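Wunden 布料操作失效数据集:说明文件(README)
发布单位:Jostden 实验室数据组 版本日期:2020年6月15日,星期一

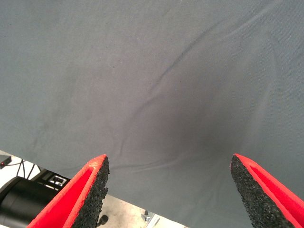 Lirkside 站点在试用反馈中提出,失效片段若只标注“抓取失败”一项,对排查毫无用处,因为指垫打滑、下探过浅和布料被顶走在日志里看起来几乎相同,而三者的处置办法完全不同。该站点同时要求保留操作员按下急停之后的全部记录,不得以“非任务数据”为由裁去。数据组采纳了上述两项意见,本版的标签体系和裁剪规则均据此重写。

一、概述

本数据集收录双指夹爪在平铺织物上执行捏取、提起和对折动作时发生的失效记录,共1494个片段。全部片段来自 Serrano 布料操作项目的日常运行,未作人为诱发。成功片段不在收录范围内,需要对照数据的使用者应另行申请 Serrano 主数据集。

数据集的用途限于失效检测、失效归因以及夹持安全策略的研究。数据组不建议将其直接用于模仿学习。片段中包含大量错误动作,若不加筛选即用于策略训练,模型可能学到在接触异常后继续下压的行为,这恰是本项目希望消除的行为。

二、背景

Serrano 项目最初使用统一的下探深度。操作面平整时该设定可用,织物下方存在凹陷或织物本身形成浅褶时,指尖与布面的实际距离即偏离预期。偏浅时夹爪空合,控制器根据夹爪开度判定“已夹持”,随后执行提起动作,布料留在原处;偏深时指尖压住布面继续下行,接触力上升,直至触发保护停机。

六月初的一次停机中,保护阈值虽已触发,控制器却在复位后自动恢复了中断前的目标位姿,导致指尖再次下压。该次事件未造成人员受伤,指垫表层有材料脱落。事后复查发现,复位程序没有清空运动队列。项目组随即暂停无人值守运行,并决定将此前散存于各工位的失效记录统一整理,形成本数据集。

三、采集条件

末端执行器为双指夹爪,红色指壳,指面内侧装有黑色粗糙面夹持垫。腕部装有小型相机,与夹爪同步运动,两指在画面中可见。织物为灰色无印花平整布料,织纹细密。单色布面缺少可供匹配的纹理特征,褶皱主要依靠明暗变化辨识,这是视觉深度估计在该任务上误差偏大的主要原因之一。

图像采样频率为每秒30帧,接触力与关节状态单独记录,时间戳在导出时对齐。每个片段以失效判定时刻为基准,向前保留24秒,向后保留至机械臂完全静止。急停片段的后段另含复位过程,时长不固定。

各工位照明未作统一校准。布面中部出现的暗区可能来自凹陷,也可能来自机械臂自身的遮挡,仅凭单帧图像难以区分,使用者应结合相邻帧和关节位姿判断。

四、目录与字段

数据按片段存放,每个片段一个目录,内含以下文件:

frames/ 腕部相机图像序列
state.csv 关节角、末端位姿、夹爪开度指令值与反馈值
force.csv 腕部六维力数据,未滤波
events.json 控制器事件,包括阈值触发、急停、复位、队列恢复
label.json 失效标签、标注置信等级、备注

state.csv 中的夹爪开度以归一化数值表示,0为完全闭合,1为完全张开。指令值与反馈值之差不能单独作为夹持成功的依据。织物很薄,单层布料被夹住时的反馈值与空合时的反馈值相差极小,在夹持垫磨损后二者的分布会发生重叠。

force.csv 的零点在每次上电时重新标定。跨上电周期比较绝对力值时,应先减去片段起始段的均值。

五、失效标签

标签共分五类,每个片段有且仅有一个主标签,可附次标签。

SLIP:两指已接触并夹住布料,提起过程中布料滑脱。
SHALLOW:下探不足,两指在布面上方闭合,未形成夹持。
PUSH:指尖接触布料后将其推离,褶皱位置随之移动,夹持点失效。
OVERPRESS:下压过深,接触力超过阈值并触发保护停机。
RESUME:复位后运动队列未清空,机械臂未经确认即恢复运动。

RESUME 类片段一律按安全事件处理,无论是否产生接触。同时符合 OVERPRESS 与 RESUME 条件时,以 RESUME 为主标签,OVERPRESS 为次标签。

标注由两人独立完成,意见不一致的片段交第三人裁定。裁定后仍无法确认原因的,置信等级记为“低”,片段予以保留。SHALLOW 与 PUSH 之间的分歧最为常见,尤其是在指尖恰好落于褶脊附近的情况下。

六、已知问题

1. 有19个片段缺少完整的力数据,原因为采集进程在保护停机时先于控制器退出。上述片段的 force.csv 止于停机时刻,后段为空,label.json 备注中已逐一注明。

2. 部分片段的织物边缘进入相机视野,边缘之外的线缆和支架也可能同时出现。基于布面分割的方法在这类图像上容易将下方浅色表面误判为布料。数据组未对图像作遮挡或裁切处理。

3. 夹持垫更换时间未写入元数据。SLIP 类片段的发生频率与垫面状态有关,但本版数据不足以支持定量分析。

4. events.json 中的“gripper_holding”字段沿用旧版控制器逻辑,仅依据开度判定,在 SHALLOW 类片段中普遍为真。该字段保留供复现之用,不得作为真值使用。

5. 早期片段的复位事件只记录时刻,未记录操作员确认动作。对此类片段不能推断操作员是否按规程执行了确认。

七、安全要求

在实体设备上复现本数据集所涉工况的单位,应当遵守以下要求:

复位后必须清空运动队列,恢复运动须经现场人员在示教器上重新确认。
接触力保护应在控制器底层实现,不得依赖视觉或策略模型的输出。
更换夹持垫、整理织物或清理布屑之前,应切断驱动电源并确认机械臂静止。夹爪处于张开状态不代表设备处于安全状态。
急停按钮应位于操作员无需跨越设备即可触及的位置。
禁止以回放方式在实体设备上执行 OVERPRESS 与 RESUME 类片段的轨迹。

Serrano 项目已在各工位完成队列清空补丁的部署。Lirkside 站点的复位流程因使用不同型号的示教器,仍在核验之中,核验完成前该站点仅允许有人值守运行。

八、数据划分

训练集、验证集和测试集按采集批次划分,同一批次的片段不跨集合。按片段随机划分会使同一块布料、同一组褶皱同时出现在训练集与测试集中,所得检测指标偏高。划分清单见 splits/ 目录,发表结果时应注明所用清单的版本。

RESUME 类样本数量较少,测试时应单独报告该类的漏检情况,不得仅以总体准确率代替。

九、使用与引用

本数据集供研究与内部安全评估使用,不得再行分发。引用时请注明“Wunden 布料操作失效数据集,Jostden 实验室数据组”及所用版本。发现标签错误或文件损坏的,请在代码仓库中提交问题单,写明片段目录名、出错文件和复现步骤。涉及安全事件的补充信息不应写入公开问题单,应通过所在站点的安全联络渠道报送。

十、变更记录

本版:重写标签体系,由单一失败标签扩展为五类;取消对急停后记录的裁剪;新增 events.json 中的队列恢复事件;补充第七节安全要求。
上一版:首次汇总各工位记录,统一时间戳格式。该版本的标签不再维护,已下载者应停止使用。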